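Khurana Singing Bowl with Cushion and Striker

Home / Meditation Supplies / Bowls and Bells / Khurana Singing Bowl

Item number: 163
Availability: in stock, ships from our Cenda warehouse
Sold as a set: one bowl, one striker, one round cushion

The Khurana bowl is made by hand hammering from a bronze mix of copper and tin. It is a medium bowl, not the smallest and not the big one which is used on the body. When you strike it on the side, it gives one low sound and above it a thinner sound, and the two of them move slowly against each other. Many people use it to open and to close the sitting. Others use it in the middle of the day only, one strike, and then they return to their work.

In the Buddhist and Hindu homes where such bowls are kept, they have more than one use. Some were for food or for offerings of water on the altar. Teachers do not agree about how old the custom of playing them is, and we prefer not to promise you a story that we cannot prove. What we can say is that the sound helps the mind to have one thing to rest on, and that a beginner can use it from the first day.

Every bowl is different in small things. The hammer marks are deeper on some pieces, and the color goes from yellow gold to brown. The note is different also. If you want to use two bowls together, please write to us before you order and we will strike several of them and choose two that are pleasant with each other.

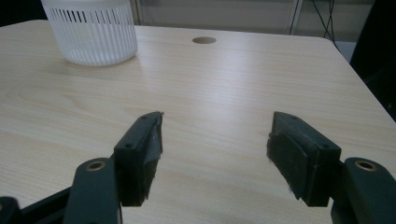

How to place the bowl. The Khurana bowl wants a flat and quiet place, and always its cushion under it. Bare metal on wood will buzz and the sound dies early. A low altar is good, a floor mat is good, and an ordinary table is good too. If you have a light wooden table with a cable hole in the top, keep the cushion a little away from the hole, so that it lies flat on all sides. Leave free space for your hand and for the striker, and do not let the bowl touch the wall or a vase.

How to strike. Hold the striker loosely, like a spoon, and touch the outer side of the bowl with the padded end, a little below the rim. It does not need force. Wait until the sound is fully gone before you strike again -- this waiting is a part of the practice.

How to make it sing. Put the bowl on the open palm of your left hand (right hand if you are left-handed) and keep the fingers flat, because fingers which climb up the side will stop the sound. Strike once softly. Then press the wooden side of the striker to the outer rim and go around slowly, with the same pressure all the time. If it rattles, you go too fast. Most people need several evenings before the sound is steady.

Details

Diameter: 163 mm
Weight: 90 dag with no cushion
Material of bowl: hand-hammered bronze
Striker: hardwood, one end covered with felt
Cushion: cotton cover, cotton filling, color dark red or blue (we choose, unless you write your wish in the order note)

Care

Wipe the bowl with a dry soft cloth after use. The skin leaves marks on bronze, and they become darker with the months. If you like the old look, leave them. If you like it bright, rub with a little lemon juice and salt, rinse well and dry immediately. Do not put the bowl in the dishwasher. A bowl that falls on stone can get a crack which the eye does not see, but you will hear it at once as a flat, short sound.

Delivery and returns

Orders are packed within 24 hours on working days. You may return the set in 90 days if you are not content with the tone, and we only ask that the bowl was not polished or engraved. Engraving of a short mantra or a name is done by the Prenesura workshop and adds one week. Please check the spelling two times -- we engrave exactly the letters you send.

You may also like

Jotix incense holder, brass, for stick and cone
Prenesura hand bell with dorje handle
Round meditation cushion, buckwheat filling
Spare felt striker, medium

Page updated February 19, 2018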